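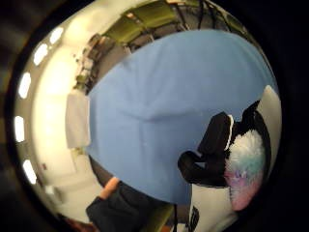 비교 시험 기록 제4장

스토데크 조작기술실은 10월 한 달 동안 두 종의 그리퍼와 두 종의 조종 장치를 비교하였다. 그리퍼는 잉바르손의 평행형과 우쿠스의 세 손가락형이었고, 조종 장치는 표식판을 단 장갑과 손에 쥐는 집게형 도구였다. 네 가지 조합에 각각 100회, 모두 400회의 시행이 배정되었다. 본사 브랄루스비는 결과표와 함께 책임자의 소견 한 쪽을 요구하였다.

책임자는 즈덴카 가시였다. 그는 열한 해 동안 이런 소견을 써 왔으며, 그 가운데 어느 것도 한 쪽을 넘긴 적이 없었다.

시험 대상물은 봉제 인형으로 정하였다. 단단한 부품은 어느 그리퍼로도 잘 집혔으므로 비교의 뜻이 없었다. 탁자에는 파란 천을 씌웠고, 인형을 집어 옮기는 동작을 사람이 먼저 수행한 뒤 그 궤적을 옆방의 로봇 팔에 넘기도록 하였다. 장갑을 끼는 일은 오그넨 셰후가 맡았다. 그는 입사한 지 석 달이 되지 않았고, 서명란에 늘 이름을 너무 크게 썼다.

첫 주의 결과는 평이하였다. 평행형은 몸통을 잡을 때 안정적이었으나 갈기나 귀처럼 얇은 부위에서 자주 미끄러졌다. 세 손가락형은 그 반대였다. 둘째 주에 이르러 장갑과 세 손가락형의 조합이 86회 성공하여 네 조합 중 가장 앞섰다. 가시는 이 수치를 두 번 검산하고 표에 옮겼다.
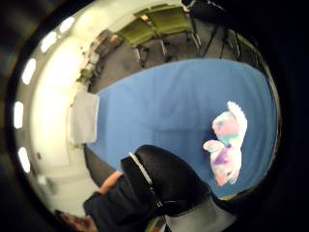
슬라비차 델리치는 그 수치를 그대로 보고할 수 없다고 하였다. 집게형 도구를 쓴 시행에서는 조종자가 매번 바뀌었고, 장갑을 쓴 시행에서는 오그넨 한 사람이 계속하였으므로, 표가 재고 있는 것이 장치인지 사람인지 알 수 없다는 것이었다.

가시는 시행 일지를 다시 펼쳤다. 지적은 옳았다. 인력 배정표에 서명한 사람은 가시 자신이었다. 그날 오후의 회의는 예정보다 거의 40분 길어졌고, 장갑 시행의 절반을 다른 조종자로 다시 하기로 의결하였다. 회의록에는 사유가 '조건 통일'이라고만 적혔다.

오그넨에게 이를 통보하는 일이 남았다. 가시는 시험실 문 앞에서 잠시 기다렸다. 안에서는 그가 로봇 팔의 재생 속도를 낮추어 놓고, 세 손가락이 인형의 등을 감싸는 대목을 되풀이하여 보고 있었다. 손가락 하나가 닿기 직전에 조금 머뭇거렸다. 장갑 속에서 오그넨이 하던 버릇이었다. 궤적은 그것까지 옮겨 놓았다.

"이 지연은 제거하여야 합니까?" 그가 물었다.

가시는 규정을 떠올려 보았으나 해당하는 조항이 없었다. 우선 그대로 두라고 답하고, 재시행에 관한 결정을 전하였다. 그는 알겠다고 하였고, 다음 조종자를 위하여 손목 끈의 길이를 적어 두겠다고 하였다.

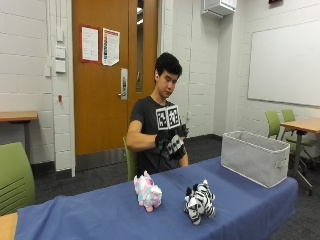

음발리 케카나는 지연 구간을 잘라 낸 궤적도 함께 돌려 보자고 제안하였다. 같은 동작을 머뭇거림이 있는 것과 없는 것으로 나누어 세 손가락형에 넣으면, 적어도 한 가지는 사람과 떼어 놓고 볼 수 있으리라는 의견이었다. 가시는 이를 승인하였다.

추가 시행은 저녁 여섯 시에 시작되었다. 지연을 없앤 궤적에서 그리퍼는 더 빨리 닫혔고, 인형은 더 자주 옆으로 밀려났다. 케카나가 결과를 불러 주고 델리치가 받아 적었다. 오그넨은 장갑을 벗은 채 벽 쪽에 서서 듣기만 하였다.

그날 밤 가시는 소견을 작성하였다. 조종 장치의 우열은 재시행이 끝날 때까지 판정을 보류한다. 그리퍼는 대상물의 부위에 따라 선택한다. 접촉 직전의 지연은 오류로 분류하지 아니하고 별도 항목으로 기록한다. 마지막 문장을 쓰고 나서 보니 소견은 둘째 쪽으로 넉 줄 넘어가 있었다.

가시는 줄 간격을 줄여 보다가 원래대로 되돌리고, 두 쪽을 철하여 브랄루스비행 문서함에 넣었다.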